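Last updated in August. We collected the questions which families send us most often before they book a stay in the village. If yours is missing, please write to Albane and she will answer, normally in the evening after 7 pm.

# Staying in Litura with children – your questions

## How do we get to Litura?

There is no train. Most of our guests come by the regional bus from Plistska, which is the nearest town with a station. The bus is number 608 and it stops beside the stone bridge, three minutes on foot from the house. If you come by car, please don't follow the navigation through the forest road. It is closed to visitors and the turning place at the end is very small.

## Is the walk to the Clesura gorge suitable for small children?

It depends on the child. The lower path is flat and follows the river, and our neighbours' daughter did it when she was four. The upper path has ladders in two places, and I would not take there a child under eight. A stroller is possible only until the first footbridge – after this you need a carrier.

Please bring proper shoes, also in summer. The stones beside the waterfall are slippery the whole year.

## Can we buy food in the village?

There is one small shop, kept by Zulmira Pacheco. It opens at 8 am and closes for lunch from noon to 3 pm. She has bread, milk, cheese, fruit and some sweets. For a bigger grocery shop you should stop in Plistska before you take the bus.

## What should we do with our garbage?

The village separates paper, glass, food scraps and the rest. The coloured bins are behind the chapel, and the glass one should not be used after 10 pm.

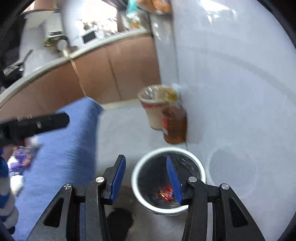
On the trails there are no bins at all, so everything you carry up must come down again with you. We ask this also for fruit peels and paper tissues, they stay between the rocks for a very long time.

## Is there a kitchen we can use?

Yes, each apartment has its own. You will find plates, pots, a kettle and a coffee maker. Oil, salt and sugar are offered by us. If your favourite thing is pancakes, bring your own pan, ours are old and the batter sticks.

## What can we do if it rains?

The weaving museum is open every afternoon and Leonilde Abreu gives a tour in English if you call her the day before. Children may try the small loom. The swimming pool in Plistska is a good choice too, but it is full when the weather is bad. Many families simply stay in, play cards and eat up the snacks from the trip.
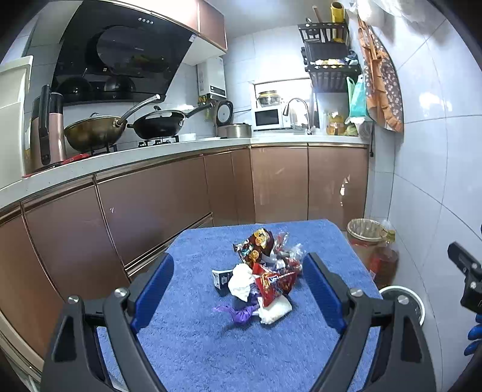 ## How high is the village, and will we feel it?

Litura lies at 1000 metres and the highest hut you can reach in one day is at 2000. Most people feel nothing. Babies sometimes sleep badly the first night, so we suggest a quiet first day without the cable car.

## Do you accept dogs?

One dog for each apartment, and please tell us before. On the gorge path the dog must be on a leash, there are goats.

## Can we leave our luggage after check-out?

Yes, until 6 pm, in the room beside the stairs. The room is not locked, so keep your passports and money with you.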